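**Gripper trouble at Sonmont**

Well, May was going nicely until the left hand-held gripper started slipping its calibration! We'd got to take 1120 on the pen tray job when Vasanthi Bandara spotted the finger positions drifting - 39 takes binned, sadly. A screw on the cube mount had worked loose, so please check yours before each session. 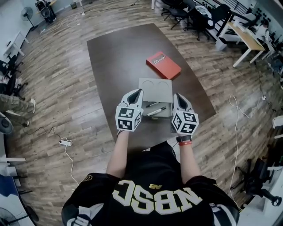 I've put a spare mount in the Brinton cupboard, and if yours wobbles at all - stop, and come and find me.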